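Re: [club-list] Home practice sets, spring project

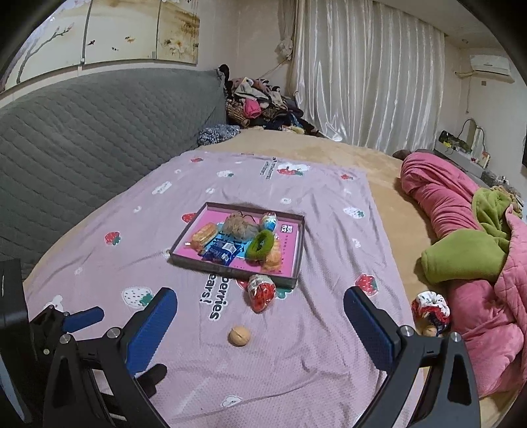 Tray sort at home, walnut between the jaws, second walnut off to the right.

Wed 14 April

On the list, someone wrote:

> I have the gripper this week and I've read the task sheet twice.
> It says "choose a tray and six or more small household items
> of mixed stiffness." Does the tray have to be on a table? My
> table is glass and the sheet says no glass. Also, do the
> things that start outside the tray have to be put into it, or can
> I go the other way and take things out? And how many runs
> are we supposed to turn in? I heard two different numbers at
> the February meeting.
>
> One more. Do snack wrappers count as soft or hard?

Answering all of these on the list because two other people asked me the same things after class.

The tray can be on a bed. The setup at the top of this message is on a bed, on a light purple blanket with strawberries printed on it, and it is fine for the project. A bed gives a little when you press down, so go slower on the last inch. If you have a choice between a bed and a carpeted floor, I would take the bed, since your back will last longer. Pull the blanket flat before you start and again between runs. A fold under the tray tips it and then everything slides to one side.

Both directions count. Into the tray is "pack" and out of the tray is "unpack." Put the word in the run name so the Kumari script can sort them. Last month we had a folder with no labels at all and it took an evening to go through by hand.

The number is 9 runs per layout, 3 layouts per person. The other number people remember from February was for the Thorlacius drawer task, where we asked for more because the runs were short. If you get through 9 and the battery is still good, change the layout before you do any more. Nine runs of the same layout are plenty.

Wrappers: log them as soft if the packet bends when you pinch it, and as hard if it doesn't. For wrapped bread, write "wrapped" and then soft. In the tray you have a wrapped orange pastry, a wrapped golden roll, a blue snack packet and a small egg-shaped item in blue and white packaging, and those four do not need to be treated the same way. Check each one with your fingers before you log it. The green scrunchie is soft, no question. Scrunchies are worth having in every layout if you own one. There is a red and white one out on the sheet too, which makes a good pair to work with.

Walnuts are the item I would most like to see more of. They are hard and round, and the finger pads have to meet them close to the middle or they roll. Put at least one outside the tray at the start of a pack run. Two is better, with some space between them so you have to move your arm. Come straight down on it, close slowly, and wait a second before you lift. If it rolls away, leave the recording on and go after it. We keep those runs. Mark them "retry" in the notes column and do not trim them.

Bags of candy are allowed, closed ones only. A clear bag is harder for the tracking than a printed one, so please include one if you have it. Pick it up near the top seam.

About the gripper itself. The pads are the blue textured ones and they should face each other squarely when you close the jaws with nothing in between. If one looks twisted, stop and tighten the screws on that side before you go on. The small driver is in the Amov case under the foam. Please put it back there. We have bought three of them since the club started.

Wipe the pads with a dry cloth after any run with food packets. No cleaner of any kind.

Uploads go in the Grino folder, same as before, with your layout number first and then pack or unpack. Keep each run under 70 seconds. If a run goes longer than that, it usually means there are too many items in the tray, so take a couple out and start over. The shared drive had 909 runs in it when I looked last night, counting the drawer task, and I would like all the tray runs in before the next build day so that we can spend that meeting on training and not on file names.

One thing I left off the task sheet: take a still of the layout before the first run of each set. It saves a lot of typing in the notes column — you only have to write down what changed.

The gripper goes to the next person on the sign-up sheet on Friday. Charge it the night before. The charger with the tape on it is the slow one.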